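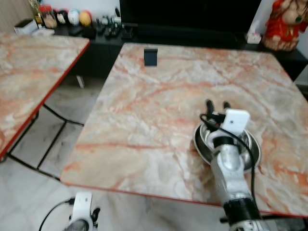
Opinion > Home > Tables

Leave the bowl out

August 2021
By Thịnh Vi

Small rooms, again. I wrote a column on chairs and got more mail than I wanted, most of it asking about tables. So, tables. Specifically the folding kind, with the loud tops, marble pattern, colored edge, black metal legs that pinch your thumb. I own one. My aunt owned one before me. I'm going to defend it and I'm going to do it fast, I have to be in Dradell by four.

The case against goes like this. Folding tables are temporary. They wobble. They say you're about to have guests or about to move. A grown person should have a real table, oak if possible, bought once.

Fine. I bought once. Five years ago, from Halász, a table so heavy it took the door off its hinge going in. It owned the room. You walked around it sideways. We ate at one end and the other end filled up with mail, chargers, a lamp with no bulb. I sold it for 200 and was glad to see the back of it.

What I have now folds. Pink and orange veins all over the top, doesn't match a thing. I used to cover it with a cloth. Stopped. A loud top hides crumbs, hides tea rings, and frankly wakes the room up. Gray floors, black cabinet, black television, white wall, that's most of the living rooms I get invited into, and then everyone wonders why it feels like a waiting area. Put something pink in there. Put two in there! Two small tables do more than one big one. Push them together for dinner, pull them apart for homework and dumplings.

And a steel bowl. This is the bit I get argued with about. My sister puts everything away, every night, bare tables, and she calls it tidy. I say leave one bowl out. Plain stainless, the shiny sort. It holds beans to be snapped, or oranges, or nothing at all. A table with a bowl on it is in use. A table with nothing on it is a surface waiting for junk, and the junk does come, I have seen it come in under an hour.

Same goes for the long cabinet under the TV. The magazines want it cleared. Stisska had a spread last spring, one cabinet, one branch, 500 dollars for the vase the branch was in. Who lives there. Where is the jar with the red lid. Where are the decorative balls somebody brought back from a trip, the little figures, the dried flowers that should of been thrown out and weren't, the big red doll or statue? The tissues! People with colds live in houses.

I'm not arguing for mess. I can't stand a cabinet where you have to dig. But there's a shelf, it's low, the things on it are seen every day by the people who put them there, and dusting them takes about 2 minutes. That's a fair price.

Where I'll give ground: the wobble. It's real. Check the crossbars before you pay, lean on the corner, hard, in the shop, let them stare. The one I tried in Brikasholm rocked like a boat and they wanted 164 for it. Walked out. Mine came secondhand, stands flat, one corner of the edging is coming up and I keep meaning to glue it.

Letters about oak tables will be read. Probaly not answered this month.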